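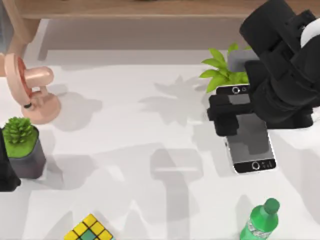 Warkbridge Returns Bench: simulated handling set

README, last edited 2026-03-07

Summary

Rendered episodes of robot arms handling phones and other small items on a white bench. The set was made for the returns room at Warkbridge, where used phones are sorted by hand before grading. It supports training of the pick step and planning of the job changes that go with it.

Contents

episodes/ one folder per episode, with stills and joint readings
tasks.txt the instruction given for each episode
roles.txt bench duties before and after the change
notes/ comments from bench staff, printed with consent

All images are computer-rendered. None shows the real room or its staff. The bench holds items unrelated to the task, among them a Rubik's cube, a green bottle and potted plants. They are kept in all splits.

Work covered

At present a sorter lifts each phone, turns it, reads the label on the back and places it in a tray. A shift has 12 sorters. Under the plan the arm takes over lifting and placing. Reading damaged labels, grading cracks and dealing with swollen batteries stay with people. Four posts move from sorting to grading, with 24 hours of paid training each. No post is removed before April.

The pick step is split into approach, close, lift and hold. Episodes may start or end at any of these.

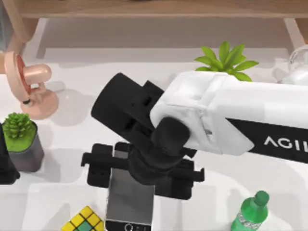 Els Kuipers writes in notes/ that the lifting was never the tiring part of the job. Her wrists ache from turning phones over to find the label, and the plan leaves the damaged ones with her. She also asks who sets the pace once the arm feeds the tray, and wants a stop button within reach of every grader.

Reply from Anneliese Steinbach: the pace will be set at the grading end. The stop button is agreed. Turning is not in this release and is listed below as open.

Known limits

Lighting is even and shadows are soft. The real room has a window on one side.
No wet, bent or taped phones.
Joint readings in Gromska folders use degrees, all others radians.

Open items

Turning task (Daiane Fontes)
Wording of roles.txt, section 2 (Adalberto Lopes)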